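Notices > Community > Call for participants

2024-06-07
By Haf Wynne

Wamudton Mending Circle is looking for 11 people to join a free evening course in basic clothing repair. The course runs for six weeks, finishing in November, and each session is 90 minutes. You don't need to have sewn before.

We cover buttons, hems, torn seams, worn elbows and replacing a zip. Bring your own clothes to work on. Cottons and denim are easiest to start with – leave the silk at home.

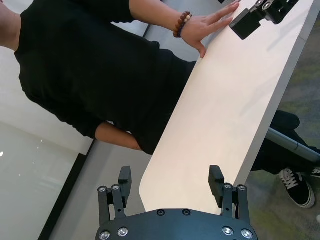

Nidia Marulanda wrote to us after the last course that she had been throwing out trousers for years over a split seam, and that the hems were harder than she'd expected but she still does them by hand.

Places go to people living in Wamudton or Orkadwood first. If there are any left, we open them to everyone else.

We are also looking for one paid assistant tutor. The work is helping beginners at their own pace, threading machines and looking after the thread and needle stock. Malcolm Tunstall leads the teaching.

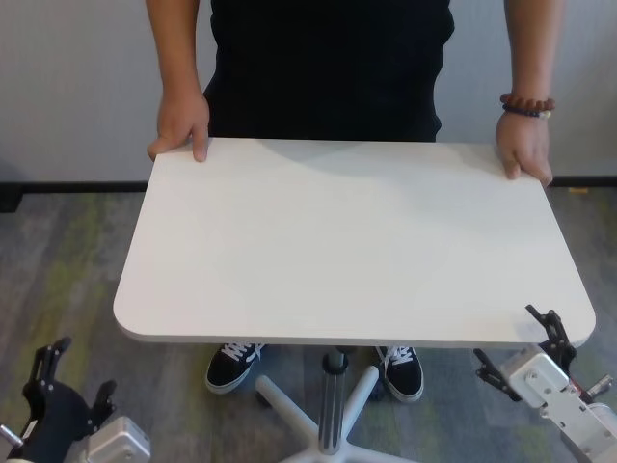 The assistant should be able to do an invisible hem and a flat patch without notes. Teaching experience is useful but not needed. The fee is $2000 for the full course, including an hour's preparation a week.

Mali Vaughan is the contact for the assistant role. Send her one page on the mending you do, plus two photos of finished repairs.

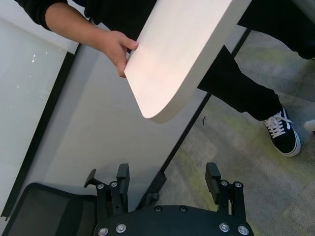
One hand on the white board.

To join as a participant, write to Haf Wynne at PO Box 3426, Wamudton. Give your name, your suburb and the kind of clothes you'd like to fix. Tell us if you're left-handed so we can put out the right scissors.

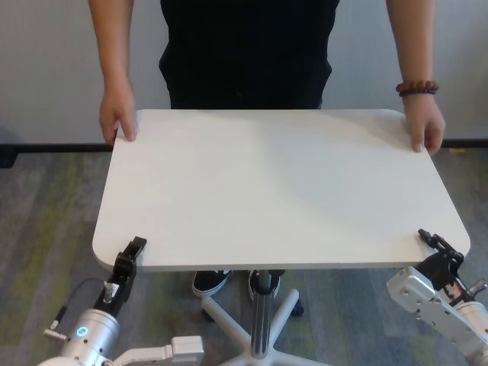
You must be 16 or over. Tea is provided, and you're welcome to bring your own machine if you'd like to learn on it. We'll write back to everyone who applies, including those who miss out this time.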